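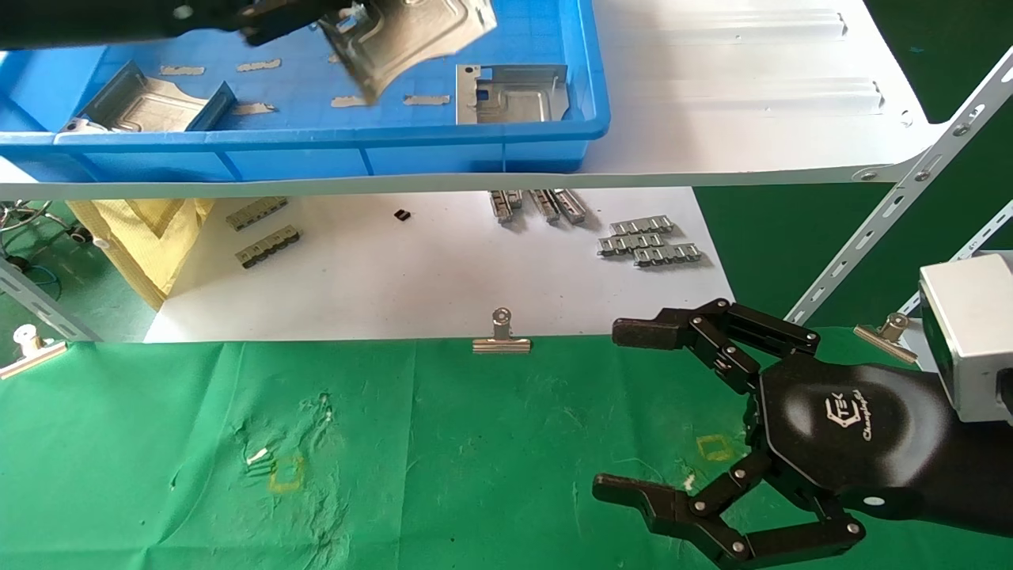
Zenel Two-Arm Bench Kit
Sold and supported in the UK by Prundard
Order code: ZEN-152
Lead time: six weeks, longer if you ask us in November

Zenel is a pair of robot arms with jointed, many-fingered hands, meant for the sort of job that gets given to whoever is standing nearest. Pick up the bracket. Put the bracket in the tray. Pick up the next bracket. If you run a small workshop you already have a person doing this, and you probably already know what they think of it.

We get asked most weeks whether a robot can do it instead. The short answer is yes, slowly, if the brackets are the ones it has practised on and you haven't moved the tray. The long answer is the rest of this page.

What it can do today

Sort small sheet-metal parts from a bench into a plastic tray, or from the tray back to the bench. Flat plates, stamped brackets, anything with a raised edge to get hold of.

Hand a part from one side of the bench to the other. It looks very clever the first time. By the fourth time you'll have gone to make tea.

Reach up to a shelf over the work surface. Most of our trade customers have shelving directly above the bench, and most arms on sale seem to have been designed by people who have never had to put anything away.

Carry on after hours, within reason. Please read the section on supervision before you turn the lights off.

What it can't do yet

Untangle things. Linked strips, chains, cable and anything that has been put down in a heap will be regarded for a long time and then picked up all at once.

Tell you that a part is wrong. It will file a bent bracket with the good ones, very neatly.

Housework. People do ask. We had the kit folding tea towels at Saliba's open day and it managed one in the time it took Ayodele Shehu to do 27, and Ayodele was talking to a customer. It won't load a dishwasher that you have already half loaded your own way. It has no view on where the big pan goes. If a firm tells you its robot will do your kitchen by Christmas, ask to see it in somebody else's kitchen, with the somebody at home.

Setting up your bench

You'll need a flat table, some shelving and a bit of patience. Slotted metal uprights are ideal, as you can shift the shelf a hole at a time until the arm stops complaining. White boards show up dark parts well. We put a plain green cloth over the front table: the grey metal stands out against it, and a part set down on cloth doesn't skate off when a finger touches it. Pull it tight and clamp the corners. A ruck in the cloth is a small hill to you and a great mystery to Zenel.

Tape marks help everybody, the humans included. Stick them where the parts should start and leave them there. Ours have gone faint and the cloth has picked up its share of smudges, and we haven't found that it matters.

The tray can be any rigid plastic one with a decent rim. Blue is fine. Start with a few parts lying flat on the bottom. A full tray is a different job, and a harder one. 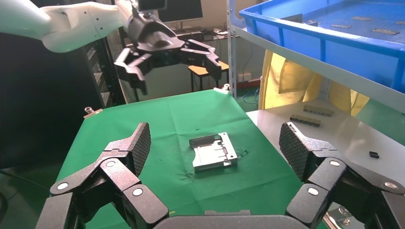 Hands, fingertips and cameras

The fingertips have textured pads with a diamond pattern, and they are the bit you will replace. Sheet metal is unkind to them. Spares come in packs of 6 and take a few minutes to change with the key supplied, or most of a morning if somebody has borrowed the key.

There is a camera near the wrist on each arm. Wipe the front of it when you wipe everything else. We once spent a support call of some length on what proved to be a thumbprint.

The fingers will open wide enough for a flat part laid on its face. Thin plates with no lip are the hardest thing on the bench. A short upturned flange makes all the difference, and if your part has one, teach the hand to go for that first.

Supervision

Somebody should be in the building. Zenel stops when it meets something it didn't expect, and in the first fortnight it will expect very little. Naheed Magsi on our support desk suggests running it beside a person doing other work, so that the stops get dealt with in passing and don't pile up till the morning.

Keep hands off the bench while the arms are live. There is a stop button on a lead. Put it where you can reach it without reaching across.

Will it save me money?

At one part type, long runs and a patient owner, yes, in time. At a dozen part types and short runs, you'd do better to buy a second tray and be nicer to your apprentice. We would sooner tell you now than collect the thing in a van later. (We have a van. It has been used for this.)

In the box

Two arms with hands fitted
Wrist cameras, cabled
Controller and stop button on a 17-foot lead
Spare fingertip pads, one pack
Fitting key, with a second fitting key hidden under the foam
Printed manual, written by a person

Not in the box

Table, shelving, cloth, clamps, tray, tape. You'll have most of it already.

Options

Lindura floor stand, for when your table wobbles. It does wobble. Push it and see.
Setting-up visit, one day, mainland UK
Teaching session for your own parts, priced per part type. Send us a few samples first, including the ones that give your staff trouble.

Returns

You can send the kit back within 152 days if it doesn't suit, less carriage. Pads that have been used are yours to keep.

Page last checked 19 April 2025. Prices on request from the Prundard sales desk.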